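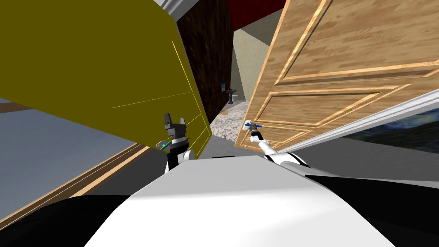 To: floor-ops list
Subject: Re: What happens to the evening round?
January 18, 2018

Thanks for the long message. I've kept most of it below so people who joined the list after the holidays can follow.

> Can somebody set out in plain terms what the Troltusow work means for those of us on the evening round at Clarkside? We were told in the autumn that the robot would "support" the round. Since then three of us have been taken off it for part of each week to sit at a desk and run practice sessions in the simulator, and the rest are covering the same number of flats. I don't mind the desk work. I do mind not knowing if it is my job now or a favour. Also, is it true the hours at the desk are paid at the old rate?

I'll take the rate first. Yes, desk hours are paid at the evening rate for now. I asked for that to be looked at again and was told it would be, before the end of the trial. I have it in an email, which I can forward to anyone who wants it.

As for what the desk work is: the practice flat in Getance has doors, a bathroom with a pedestal sink, a table with things on it, and so on. Whoever is on the desk steers the two arms through a task and the session is saved. Sönmez then use the saved sessions to train the robot. At present nearly all of it is door work and reaching. Doors come first on the list we were given, as the evening round is mostly letting yourself in, checking the taps and windows, and letting yourself out again.

A session is 60 minutes at most, then you stop. Please do stop. Two people have told me they went straight into a second one to get their count up, and there is no count. Sönmez want sessions from people who are still paying attention. The attempts that go wrong are kept as well, so don't delete them or start again to make the log look tidy.

The gripper view takes some getting used to. You are looking out from the hand, so floor and walls are often at an odd angle, and it helps to check against the wider view before you move. If you get a headache, say so and swap with someone. That has been agreed with the floor office and doesn't need a form.

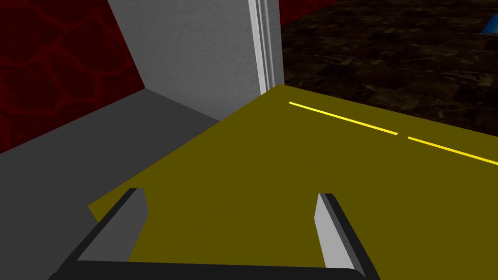 One reply I had off the list said that the desk is all very well for people who like screens, but that the writer had spent years learning which tenants want a knock and which want a phone call first, and couldn't see where any of that goes into a simulator. It doesn't go in, as far as I can tell. The practice flat has no tenants in it. I put this to the project meeting and the answer was that the robot won't be entering occupied flats during the trial, only the empty ones between lets. I asked for that in writing too and have not had it yet.

So the position at the moment, as I understand it:

The evening round stays a staffed round for all occupied flats. Empty flats may be moved over later on, starting with the ground floor. There is no date for that.

Desk sessions are voluntary. If you have been put on the desk rota without being asked, let me know and I'll take it up.

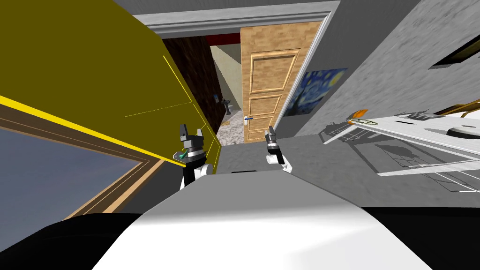 Cover is the part I am least happy with. There are 11 people on the evening rota, and with three at the desk on any given evening the others are picking up extra flats. That was supposed to be balanced by cutting the second meter check, which somebody decided not to cut. I have asked for the meter check to go until the end of January at least. Until I hear back, do the flats you can do in your normal hours and write the remaining ones on the sheet. Don't stay late to finish them. If the sheet shows flats missed, that is useful to us.

A few people have asked whether doing desk work counts towards anything. It should. You are learning to run the equipment, and when there is a real one in the building somebody will have to watch over it and get it out of trouble. I would like that to be one of us and on a better grade. Nothing has been offered so far. I'm asking everyone who has run sessions to keep their own note of dates and hours, in case the logs aren't shared with us.

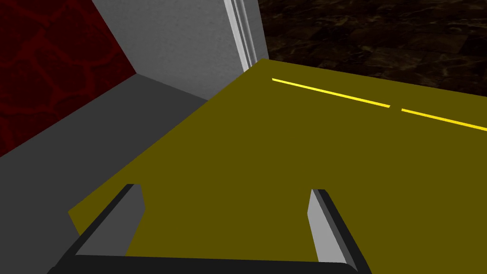 On training, the first half-day at the desk is not enough. Most of us needed another go with someone sitting alongside before we were comfortable, especially with using both arms together. If you are down for your first session, ask to be paired. The late slot is quieter and the chairs are better on that side of the room.

Things still outstanding: the rate, the written line about occupied flats, the meter check, and who looks at the saved sessions besides Sönmez. I'll post when there is an answer to any of them. If you have others, reply to the list so that everybody sees the question.

Evening rota rep
Clarkside

3 replies | 11 shares
Contact list owner | © Clarkside floor-ops list | Back to top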